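Skendent – Small Parts Handling Gallery

Manipulation bench, Egger building

This page covers the tabletop manipulation bench at Skendent and how work on it is organized now that the pick-and-place trials run under the Humance control software. It is written for staff in other departments who have asked what the bench does, and for new operators who will be assigned to it. The bench uses a toy kitchen as its test fixture. Pots, bowls, burners and small blocks stand in for the mixed parts that the packing line in the Hiltasar building handles every shift.

Background

Before the bench was set up, new pick routines were tried out directly on the packing line. A routine was loaded at the end of the day shift, the line was run slowly with an operator at the stop button, and faults were written on a paper sheet clipped to the guard. The line was out of production for as long as the trial lasted. If a routine dropped parts or closed on the edge of a tray, the operator cleared the fault by hand, reset the line and started over.

Trials now take place on the bench. A routine has to finish a full set on the bench before it is allowed on the line. A full set is 2,000 pick-and-place cycles with the same object and the same target, with the start position of the object varied between cycles. The line is stopped only for the final check, which takes 10 minutes if the set was clean.

The fixture

The toy kitchen was chosen for size and for clutter. A bare plate gives good results that do not carry over to the line, where there are always other items near the part being picked. The kitchen has a backsplash, hanging utensils, flat burner rings and a pot with a polished lid. Polished metal is useful to have in view. Reflections from it cause false edges in the vision system, and the line has plenty of polished metal of its own.

Objects on the counter are moved between sets and left alone during a set. Operators should not tidy the counter while a set is open, even if an item looks out of place. The layout is recorded at the start and is treated as part of the test conditions.

The cube task

The standard task is to place a small cube in a bowl. It looks easy and is used for that reason: faults in grip, height and release are simple to see and simple to sort. The bowl has a raised rim, so the approach height matters. An arm that comes in low will bring the cube into contact with the rim. An arm that releases high will let the cube bounce.

The last complete set on the cube task gave 1,956 good placements out of 2,000. The remaining cycles were reviewed one at a time and sorted by cause. Rim contact was the most common cause, followed by early release. Poor grip came last. The approach height was raised after the review and the task is being run again with the same layout.

What changed for operators

The bench needs 2 operators per shift. One sets the layout, starts the run and stays within reach of the stop. The other reviews faults at the desk next to the bench. They swap at the meal break. Both jobs are logged under the same job code, and both count toward the training hours required for the line.

The amount of hand placing has gone down. On the old arrangement an operator at the line end could spend most of a shift lifting stray parts back into trays. The work that replaced it is slower and takes more attention. Reviewing a fault means watching the same few seconds several times, deciding which category it belongs to and entering that in the log. Several operators reported sore eyes and stiff necks in the first weeks. The review screen was moved to eye height, the desk lamp was replaced, and review periods were shortened. Reports of stiff necks stopped after the screen was moved. Reports of sore eyes are fewer but still come in, mostly from the late shift.

Pay grades did not change when the bench opened. The job description did. Fault review is now listed as a regular duty, and the paper fault sheet has been withdrawn. Operators who preferred the paper sheet pointed out that it had a free margin for remarks and that the log did not. A remarks field was added to the log in January. It has no length limit and is read by the same people who used to read the margin.

What did not change

An operator can stop a run at any time and does not need to enter a reason before doing so. The reason goes in the log afterward. Stops are not counted against the operator or against the shift. This was the rule on the line and it applies in the same form at the bench.

The final decision to move a routine from the bench to the line is made by the shift that will run it. A clean set on the bench is required but does not settle the matter. Two routines with clean sets have been sent back by the receiving shift, in both cases over cycle time. The first was reworked and accepted. The second was withdrawn – the part it was meant for is no longer packed at Hiltasar.

Fault categories

The log uses the following categories. Operators choose one per fault.

Grip: the object slips, turns or is not picked up.

Contact: the arm or the object touches something other than the target before release.

Release: the object is let go too early, too late or from the wrong height.

Vision: the arm goes to a position where there is no object.

Stop: the run was stopped by an operator or by a limit.

If a fault fits more than one category, the earliest event in the cycle is the one to enter. A cube that touches the rim and is then dropped outside the bowl is logged as Contact. A cube that is picked up at an angle and then touches the rim is logged as Grip. This rule caused most of the disagreements between reviewers during the first sets. The two reviewers on a shift now compare entries at the swap and settle differences before the log is closed.

Wear and upkeep

The gripper fingers are checked at the start of each shift. Look for loose plates, damaged edges and dirt on the contact faces. Wipe the contact faces with a dry cloth. Solvent is not to be used on the fingers or on the molded objects. Screws on the fixture are checked with the hand driver kept in the bench drawer and are not to be tightened with a powered tool.

Objects with visible marks from the fingers stay in use until the end of the open set and are then replaced. Changing an object in the middle of a set ends the set. The cycles completed up to that point are kept in the log but do not count toward the 2,000.

Open points

Noise at the bench is below the limit for hearing protection, but the arm makes a repeating sound that operators at the review desk find tiring. A screen between the desk and the bench has been requested. It would have to leave the arm in view from the desk, and a clear panel is being priced.

The late shift has asked for a second task to alternate with the cube. Placing the same object for a whole shift makes it hard for the reviewer to stay alert, and the late shift also has the fewest interruptions. A lid task using the pot has been drafted. It is not approved, and the pot should be treated as part of the fixed layout until it is.

Training for new operators is currently given at the bench by whoever is on shift. A written outline is in preparation and will cover layout, stops, fault categories and the finger check. Until it is issued, new operators work the review desk before they work the start position.

Gallery

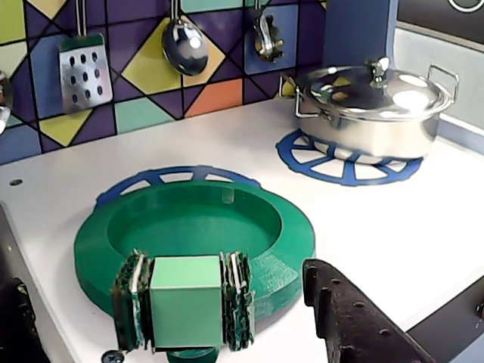

Cube task: light-green cube between the gripper fingers at the front rim of the green bowl, left burner. Lidded pot on the right burner.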